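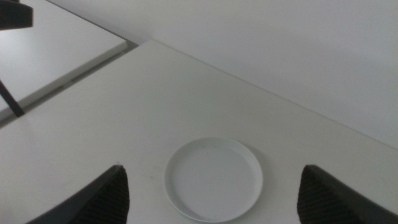 Glaze limits should have been tightened years ago, according to one comment submitted to Gramell, which closed its consultation on the labeling of ceramic tableware at the end of August. The same comment asked that the new limit cover imported seconds as well as first-quality stock.

Gramell, the testing body based in Barkevmont, received 171 comments. Most dealt with the leaching test, in which a vessel is filled with dilute acetic acid, held at room temperature for a fixed period, and the liquid then analyzed for lead and cadmium.

Under the draft, a producer would submit 30 pieces per glaze batch. The current figure is 100, a number smaller potteries said they could not meet without giving up a large part of a firing. Flatware and hollowware would be tested separately, and results would be reported per unit of surface area for flatware and per liter for hollowware.

Hendham, which makes restaurant china, supported the lower sample size but objected to a clause requiring a retest whenever a kiln is relined. Ikeda, a glaze supplier, asked for a transition period of 30 months so that existing frit stocks could be used up. The draft allows 12.

Decorated rims remain outside the main limit and will be handled in an annex. Gramell has not released the text of the annex. A revised draft is due in November, and labels printed under the present rules stay valid until the final version takes effect.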